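How to Make a Pitcher of Homemade Electrolyte Drink

I got into mixing my own sports drink last September, when I was training for the Pomholm loop and going through way too many store bottles. 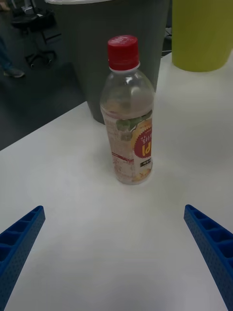

A single-serving bottle with a red screw cap.

My friend Samina Soomro gave me her recipe and I've fiddled with it ever since (sorry, Samina!). It takes five minutes and you probably have everything in the kitchen already.

What you need:
4 cups cold water
1/2 cup orange juice
2 tablespoons lemon juice
2 tablespoons honey or sugar
1/4 teaspoon fine salt

Step 1. Warm up half a cup of the water – just warm, you're not making tea – and stir in the honey and salt until you can't see any grains at the bottom. I skipped this once and got one very salty last glass. Yuck.

Step 2. Pour that into your pitcher with the juices and the rest of the cold water. Stir well. If you use bottled lemon juice, start with half and taste as you go, some of them are really sharp.

Step 3. Chill it. Mine goes in the fridge for a couple of hours, but 15 minutes in the freezer will do if you're already lacing up your shoes. Set a timer! I have forgotten it in there more than once and had to chip my way in.

Step 4. Shake or stir again before you pour, the pulp likes to settle.

It keeps for about three days in the fridge with a lid on. For a grapefruit version, swap out the orange juice and add another spoonful of honey. Britt-Marie Strand from my running group drops in a slice of fresh ginger and lets it sit overnight, and I love that one on cold mornings. Check with your doctor first if you're watching your salt or sugar.

Next up I want to try it with watermelon, so if you've got a good ratio, leave it in the comments!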